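Old desktops get a second go at the Keltent repair room

May 11, 2025

I went over to the Keltent building to see how the spring computer drive is coming along, and I stayed a lot longer than I meant to! The drive is run by Fumora, the reuse group that used to work out of the old Jarman shoe store, and it has already taken in 218 desktop computers from homes and offices around town. That's a big jump from last year, when the whole season brought in 60.

If you've never looked inside one of these things, it's worth a peek. I had a tower just like them under my desk for years (gray with dust, fan like a hair dryer) and I never once took the side off. The first stop for every computer is the bench, where the case gets opened and somebody writes down what's in it – processor, memory, drive, power supply – on a green card that follows it through the building.

Memory is the part everyone is short of. People pull it out before they donate, or it went into another machine ages ago, so there's a bin by the door for loose sticks and the group would love to see it fuller. The slots in these older boards are picky about what they take, so please don't guess. Bring whatever you have and let them sort it out. 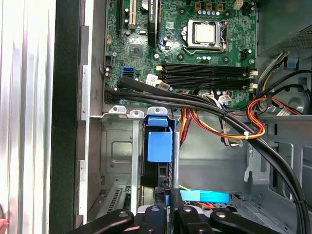
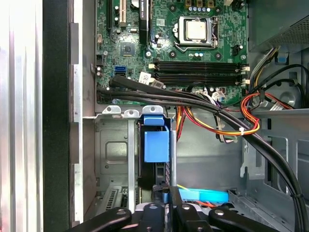
Processor in its socket, no memory in the slots.

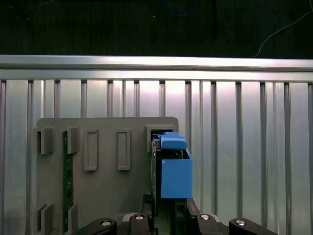
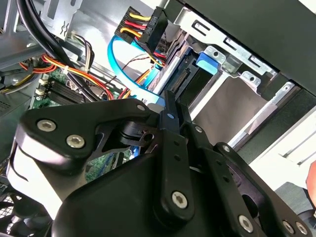

Drives are the thing I got asked about most when I told my neighbors I was writing this. Fumora wipes every one that comes in, and any drive that won't wipe gets taken out and shredded. You can also ask to have yours handed back to you at the counter, which I think I'd do, mostly out of nosiness about what's still on it. There's no charge either way.

Once a computer is cleaned up and has all its parts, it's loaded with Pruva, a simple starter setup with a web browser, a word processor and a few games. I played with it for ten minutes and had no trouble, and I'm the person in my family who calls for help with the printer. Finished machines go to students first, then to anyone on the waiting list, which has 404 names on it right now. So yes, they still need more!

Drop-offs are open through the end of August at the side door on the parking lot. Towers and laptops are both fine, and so are keyboards, mice and power cords. No tube monitors this time, and no printers – the back hallway is already full of them. Leave the screws in if you can, or tape them to the case in a little bag. If you'd like to be added to the waiting list, forms are at the front desk.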